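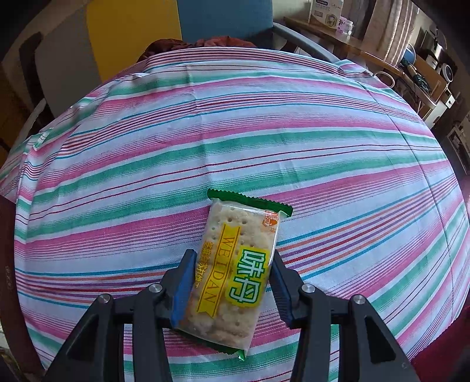 Open day at Juvwood: the snack table

I went to the Juvwood open day on 19/03/2020 expecting to be sold something, and I was right. The flyer promised "a tasting journey through everyday snacks" put together by an importer called Hultitero. The journey was one table with a striped cloth on it, pink and teal mostly, the sort my aunt kept for picnics.

Admission was free, which I'll give them. Parking was not. We were 30 people in a room that would have been comfortable for 15, and the heating was on full.

Morfudd Probert gave the talk. She is pleasant and she knows her crackers, but I didn't buy all of it. Her main point was that a small sealed packet keeps a cracker crisp far longer than a big box does once you've opened it. Fine, I believe that. Then she said people eat less when every portion has its own wrapper. Do they? I asked where that came from and was told it was "general experience in the trade." My own general experience is that I open a second packet.

The crackers were the WEI DAN ones, pale and square in a clear wrapper with green ends. You can see what you're getting before you open it, and I wish more snack makers would do that. Mine tasted of salt and flour. Pleasant enough. The man next to me, Owen, said they were the best thing he'd had all week, but he had driven up from Pususlow without lunch.

What bothered me was the layout. The flyer had a drawing of neat rows with a card in front of each product. On the day it was more of a heap. Packets, boxes and a crumpled plastic bag all shared the same patch of cloth, next to some yellowish blocks that I took for sponge cake - I never did find a card. The nearest one had little pits and tears in the top. If you want people to compare things, spread them out. There was plenty of cloth left over. 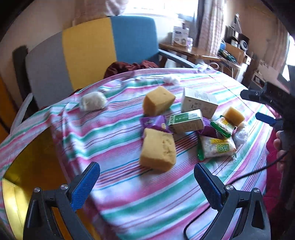

The tasting table at Juvwood, with crackers, cartons and the yellow blocks.

Hultitero says it carries 1256 different items. I asked how many of them sell well and got a smile. I also asked about prices and was handed an order form with a minimum of 1000 packets, so I'm not sure what the rest of us were doing there. Owen took two forms.

There is another open day planned for August, supposedly in the bigger hall. I might go if they put the prices on the flyer. Bring water, the crackers are dry and the only drink on offer was coffee.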